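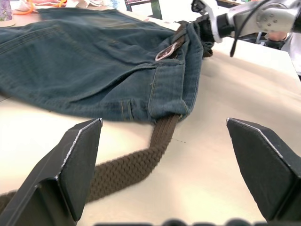

Two-arm robot learns belts from fewer demonstrations

2022-01-21 — Researchers at Collitum have reported a training method that lets a two-arm robot handle a belt on a pair of denim pants or shorts after 282 human demonstrations. The group's earlier method, Lostasach, needed 897.

The new method, called Wendine, splits each demonstration at the points where a gripper closes or opens. The robot learns the short pieces separately, then learns when to move from one to the next. One arm usually works at the buckle while the other stays with the fabric.
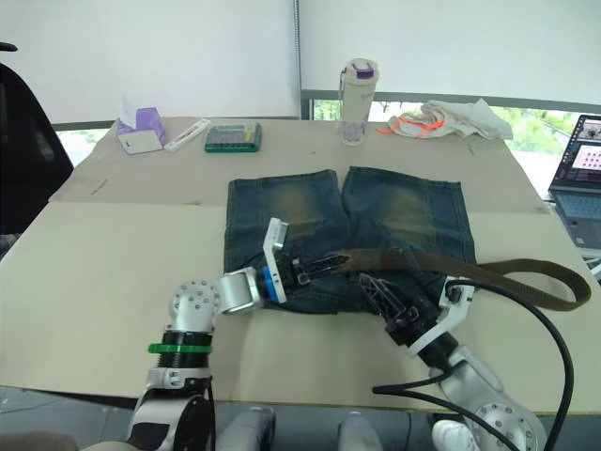 Splitting the recordings also makes mistakes easier to fix. If a grip slips, the robot can repeat the last piece and does not have to start over. In tests the robot finished 73 percent of its runs, with up to five repeats allowed per run. Most failures came when the belt twisted near a loop and the wrist camera lost sight of the edge.

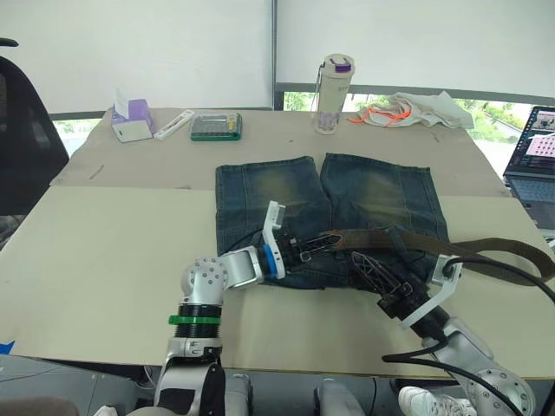 Hüsnü Sezer said the comparison with Lostasach was fair but narrow, as both methods were tested only on denim. He would like to see results on softer cloth, "where the waistband won't hold its shape for you."

Tests with thinner fabrics are planned for February.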